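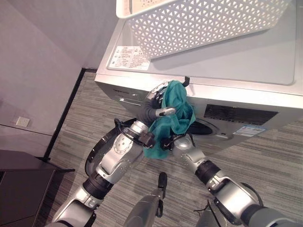 About the workshop

Irkora is a shared workshop in Skoscombe where people who build machines at home come when the kitchen table gets too small. We have robots, parts of robots, a pile of washing, and a door code that changes every September. If you've ever wanted to spend an entire evening getting a motor to turn the right way, you'll feel at home very quickly!

How it started

Karlijn Bakker had a lathe, a half-built arm and a landlord who was getting tired of both. She rented the front unit on Ravell Street to have somewhere to put them, and told a few friends they could use the bench if they chipped in for heating. The friends brought friends. One of them brought a plotter that drew only circles (it still does, and we've grown fond of it), and by the end of the first winter there was a rota on the wall and a shelf of labeled tubs.

We now have 19 members and two rooms. The front room is for cutting, drilling, soldering and anything that smells. The back room is where the robots get to move, and it's carpeted, which sounds like a strange choice for a workshop until you've dropped a freshly assembled wrist joint on concrete.

What we build

Mostly, things that try to do housework. We didn't plan it that way. People come in with all sorts of ideas – a chess arm, a plant waterer, a thing that sorts screws by length – and those projects are very welcome and plenty of them get finished. But the build that everybody ends up working on sooner or later is Ng.

Ng is our laundry robot. It has two arms with silver casings, a gripper on each, and a gray body in the middle that has been taken apart more times than any of us wrote down. The name came from a strip of masking tape on an early gearbox. It was meant to say "no good," the gearbox was replaced, the tape stayed on, and now it's what we call the whole robot.

The job we've set it is the one most of us put off at home: open the washing machine, get the clothes out, put them in the basket. It's a wonderful problem! A door is fairly polite. It has a hinge and it goes where the hinge lets it. Cloth does what it likes. A shirt in a drum has no front, no handle and no fixed shape, and once you pull on one bit of it, every other bit is somewhere new. We keep a log of tries, and as of the last build night it stood at 973. Plenty of those ended with a sleeve on the carpet, and we've learned something from most of them.

The part we're working on now is the handover, where one gripper holds the fabric and the other comes in to take some of the weight. Long pieces sag toward the floor when they're only held at one point, and a wet towel is much heavier than a dry one, so the arms need to cope with both. Karlijn is rewriting the grip force code for the second time. Two of our newer members are trying out softer finger pads, cut from whatever rubber they can find, and there is a tray of rejects by the door if you'd like to take some for your own project.

How a build night goes

We open at 7 and the first half hour is tea and complaining about cables. After that people drift to their own benches or to the back room. There's no set lesson. If you want to learn to crimp a connector, ask whoever is crimping one. If you want to drive Ng, sit with somebody who has done it before, keep your hair and sleeves tied back, and know where the stop button is before you touch anything else. We're strict about that one.

You don't need an engineering background. Among us we've got a baker, a retired bus driver, a couple of students and a piano tuner, who turns out the neatest wiring in the building. Some of us write code and hate screws. Some of us are the other way around, and it works out nicely when they share a bench.

Our tools

In the front room: two 3D printers, a drill press, a small lathe, soldering stations, a bench power supply and far more hex keys than we need, though never the right one. In the back room: Ng, its spare joints, the washing machine, the basket and a bag of donated clothes for practice. Please don't bring your own laundry. It's been tried.

Joining

Membership is monthly and there's no minimum term. It covers bench space, the tools and tea. Filament and sheet material are paid for at cost in the tin. Under-16s are welcome with an adult, and the adult usually ends up building something too.

Our next open evening is on 15th February, from 7 until people go home. Come and look around, bring whatever you're stuck on, and have a go at teaching Ng to pick up a sock if there's a gap in the queue.

Finding us

Irkora, 4 Ravell Street, Skoscombe. Go past the tile shop and ring the lower bell – the upper one belongs to a dentist. Parking is free after 6, and there's a rack for bikes in the yard.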